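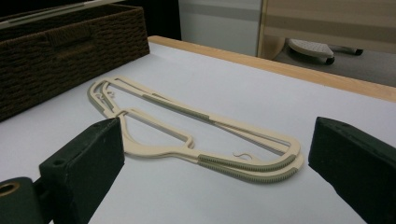 4.2 In-flight estimation of pack resistance

Figure 3. Two cream-colored plastic clothes hangers, one stacked on the other, with gray-green ribbed grip strips.

The sag model of Section 3 requires a value for the internal resistance of the pack at the time of flight. Bench values are a poor substitute. They are taken at a controlled temperature and a single state of charge, while a pack in flight warms quickly during the first minute and moves through most of its usable charge before landing. We therefore estimate resistance on board from paired voltage and current readings, and use the bench value only to start the estimator.

The estimator runs as a low-priority task in the Ledesma firmware. Voltage is read at the battery pads through a resistive divider, and current is read across the shunt on the four-in-one speed controller. Both channels are sampled 4000 times per second by the same converter. The two readings are taken one after the other within a conversion cycle, and the resulting delay is small compared with the electrical time constant of the input capacitor. No correction is applied for it. Raw samples are averaged in short blocks before they reach the estimator, mainly to remove ripple at the motor commutation frequency.

Resistance can only be observed when the load changes. In steady hover the voltage and current are both nearly constant, and a regression on such data returns whatever the noise happens to contain. An update is therefore allowed only when the block-averaged current has moved by more than a set threshold within a short window. We call such a window a step. For each step, the change in voltage is divided by the change in current, and the negative of this ratio is passed to a first-order filter. The filter gain depends on the size of the step, so that a full-throttle punch has more influence than a gentle climb.

Two conditions cause a step to be thrown out. The first is saturation of the current channel, which occurs on some airframes when all motors are driven hard from idle. The shunt amplifier clips, the change in current is understated, and the resistance comes out too high. The second is a current that reverses direction inside the window. Active braking returns charge to the input capacitor, and the shunt amplifier used here does not measure negative current. Steps that contain a braking interval are detected from the motor commands and skipped. An earlier version of the estimator tried to keep the part of the window before braking began -- this gave more updates per flight but a visibly noisier result, and it was dropped.

4.2.1 Flight data

Flights were made at the Birent field with 5-inch quadcopters, all built on the same frame and with the same motors, propellers, and speed controller. Packs were Cekitz units of one capacity and one cell count, in varying states of wear. Each pack was charged to full and left to rest before use. Pilots were asked to fly as they normally would and were given no throttle schedule. The data set consists of 311 flights, from which 3617 steps remained after the two rejection rules had been applied. The steps are not spread evenly. Racing-style flights contribute many, and slow flights made in wind contribute very few.

Reference values were obtained on the Plaltby programmable load as soon as practical after landing. The load applied a pulse of fixed width to the pack, and resistance was computed from the voltage at the end of the pulse. The pulse width was chosen to match the window used on board, so that the slow part of the cell response enters both measurements in the same way. This point matters more than it may seem. A lithium polymer cell has no single resistance: the value depends on how long the load is held, and two instruments with different pulse widths will disagree on a healthy pack even when both are working correctly.

The harness is included in the on-board value and excluded from the reference. Connector and lead resistance were measured separately for each airframe and subtracted before comparison. The connector contribution was found to change with repeated plugging, so the measurement was repeated in June, halfway through the flying period, and the later values were used for the flights that followed.

4.2.2 Behavior of the estimate

In most flights the estimate settles within the first few accepted steps and then drifts slowly downward as the pack warms. Near the end of the flight it rises again, as expected at low state of charge. The final on-board value and the reference agree closely for packs in good condition. For worn packs the on-board value is lower than the reference. The most likely cause is cooling between landing and test. Worn packs run hotter under the same load, so they lose more heat in that interval, and their resistance is also more sensitive to temperature. We did not record cell temperature during the transfer to the load and cannot separate the two effects.

Start-up is the weakest part of the method. Before the first accepted step the sag model relies on the stored bench value, and if the pack is cold this value can be far too low. The low-voltage warning then comes late on a hard initial climb. Raising the stored value by a fixed margin removes the problem but causes early warnings on warm packs. In the released configuration the margin is applied and then removed after the first accepted step. Operators who fly only in warm conditions may set it to zero.

Sensitivity to the current scale factor was checked by repeating the estimation offline with the factor deliberately wrong. The resistance changes in inverse proportion, but the predicted sag does not change, since the same scale error appears in the current by which the resistance is later multiplied. An uncalibrated current sensor thus spoils the resistance as a measure of pack health but leaves the low-voltage warning intact. An offset error in current has no effect on either quantity, as only differences enter the estimate, although it does shift the recovered open-circuit voltage by a constant amount.

An error in the voltage scale factor does not cancel. It passes directly into the recovered open-circuit voltage and from there into the state of charge. The divider on each airframe was therefore calibrated against a bench meter before the first flight, at one voltage near full charge and one near the landing threshold. The correction factors are stored with the airframe -- not with the pack -- and are carried over when packs are exchanged. The treatment of packs flown in parallel, where the two branches may share current unequally, is taken up in Section 4.3.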